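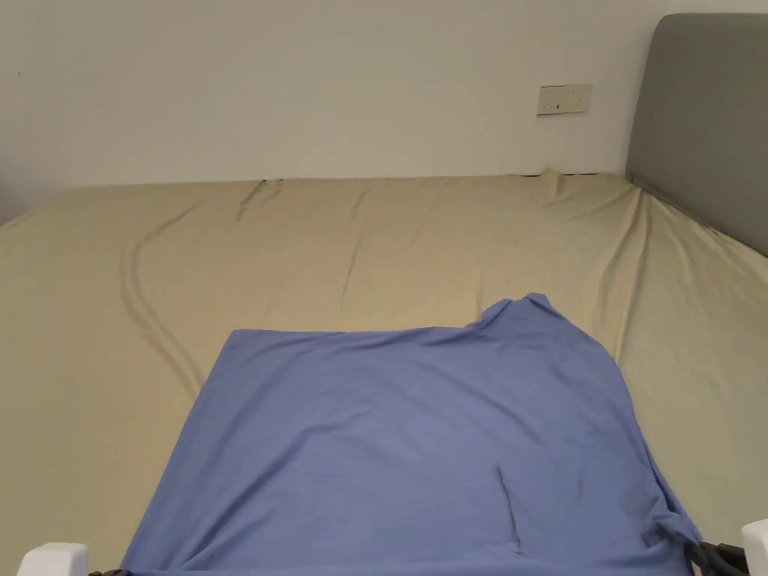 Sobia Sandhu wants to know how many signatures you need before the town council will even look at a request for lower speed limits on your street. Good question, and the answer depends on where you live! Here in Darby it's 200, all from residents, and they have to be on the town's own form.

So step one is to call the clerk and ask for that form. I didn't, the first time around. I made my own in a word processor (it was a lovely form) and had to start over in November.

Step two, knock on doors. Go early in the evening, bring more than one pen, and get people to print their address next to their name. 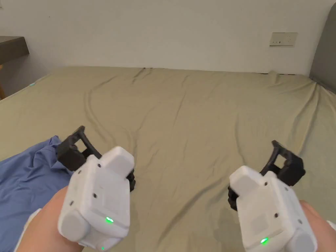 Step three is checking the sheets, and please don't skip it. We turned in 481 names on our second try, and the clerk still tossed a bunch for missing addresses. You'll want to see all the pages at once – a made bed like the one up there works great, way better than my kitchen table. Put them in street order and look for anybody who signed twice.
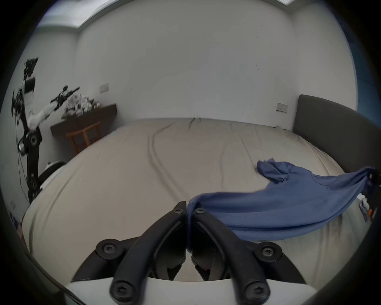 Blue cloth on the bed.

Step four, file it. The clerk needs the sheets 14 days before the meeting, plus 3 copies of your cover letter. Keep the letter to one page: the street, the limit now, the limit you want. Ask for a stamped receipt too.

Then sign up to speak. You get a couple of minutes, so practice out loud at home – I ran over and got cut off right before my best part.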